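Sharing a Work Kitchen With a Robot Arm: Tips for Staff

By Steinar Bech, 7 September 2018

At Clallmont the arm now does part of the prep and putting away in the staff kitchen. The people on the kitchen shift still cook, wash up and order the food, but their day is laid out differently. Most of the tips below came from them.

Keep the cutting board in one spot. Pick a place in the middle of the counter and return the board there after washing. If you need to chop while the arm is running, use a second board on the table.

Push jars and bottles to the back. Tall things near the front edge slow everything down, and they get knocked over by people as often as by the arm. 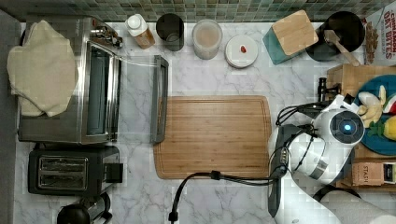
Board in the middle, jars along the back, knife block on the right.

Watch the cables. Lift them before you wipe and lay them back the same way. Don't set hot pans on them.

Agree on who presses stop. We have one named person per shift, and the name goes on the whiteboard. Anyone can stop the arm, but only that person starts it again.

Drawers need more care than the counter. Close them fully, and don't hang towels on the bar handles.

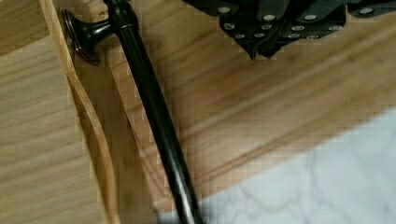
Check the handle screws when you do the monthly clean – a loose handle is a nuisance for you and worse for a gripper. A screwdriver and a minute per drawer will do. Wipe off grease with warm water and a drop of dish soap, then dry.

Plan for the change in hours. Our kitchen shift used to start at 600 and now starts at 700, with the extra time moved to the afternoon for ordering and training. Two people liked this and one did not, so ask before you redo the schedule.

Write down what goes wrong. A notebook by the door works better for us than the online form.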